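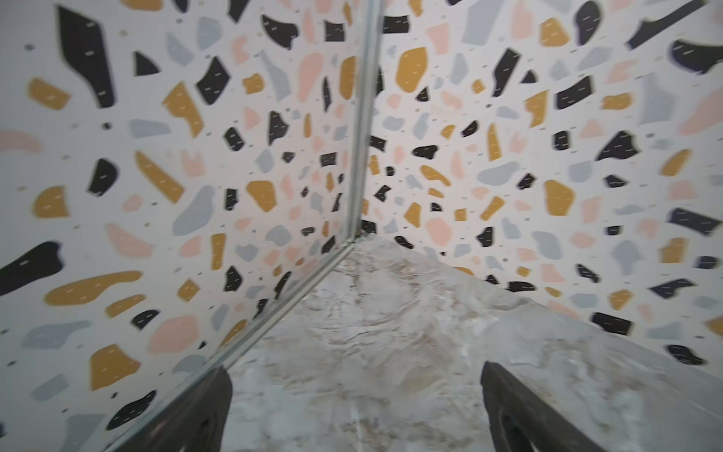

Folders and sorters wanted, Povbridge

Posted Nov 8, 2022
Ref 578
Jarer garment care, Povbridge site
Contact: Faraji Ondieki

Short version: we fold clothes, we need more people who fold clothes. Part time, days only, start as soon as you can.

The job

Garments come to your table in a basket, mostly crumpled. You take one out, shake it, lay it flat, get the creases out with your hands, fold, stack. Then the next. Tops, light trousers, a few dresses, childrens things. No ironing, we have a separate room for that and its fully staffed.

We fold the Minja way, long and narrow first, then down into thirds. You dont need to know it. Kibet Mabula teaches it on your first morning and most people have it by lunch. If you have folded in a shop before you will have to unlearn the board, we don't use one.

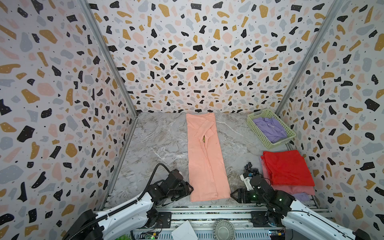
Table rules are simple. Basket at the back, finished pile to the side, middle kept clear for the piece you are on. One garment out at a time please. Heavier items at the bottom of the pile, and if a corner hangs over when you hand the pile in, it comes back to you.

Target is 300 pieces a shift once trained. First two weeks no target. Quickest shift so far is 348 and we are not asking for that.

What we look for

- steady hands, patience with thin cotton
- ok standing for most of the shift (stools available, ask)
- can tell similar colours apart, we sort by shade before folding
- able to lift a full basket
- on time. really

Experience nice but not needed. Laundry, hotel, retail, theatre wardrobe, own four kids, all fine.

Also checking

Every piece gets a quick look before it goes on the pile. Lint, specks, pulled threads, plackets that wont lie flat, seams coming away. Lint you take off yourself. Anything else goes on the query rail with a Brultix tag and you carry on, dont try to mend it. Layered parts are where most things get missed, so run a finger down them. 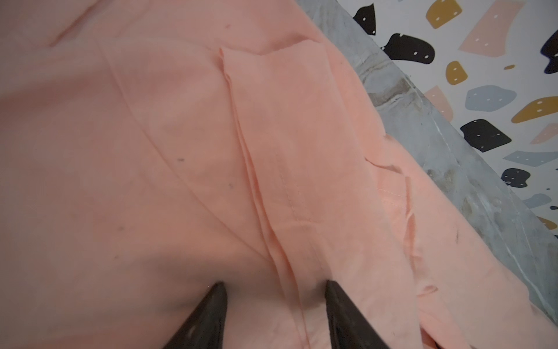

Peach cotton, layered strip with a line of small stitching.

Hours and pay

Mornings or afternoons, four or five shifts a week, you choose at the start and we try to stick to it. Hourly pay, rate sent with the application form. Paid training, paid break, holiday as normal. Contract runs to end of September with a good chance of staying on. Bus stops outside, small car park fills up early.

To apply

Send a few lines to Faraji at the Povbridge office, quoting ref 578. Say which shifts suit and when you could start. CV if you have one, no covering letter neccessary. We will ask you in for a half hour trial at the table, bring flat shoes and leave rings and bracelets at home, they snag.

Applied before and didnt hear back? Please try again, we changed our email over the summer and some went astray.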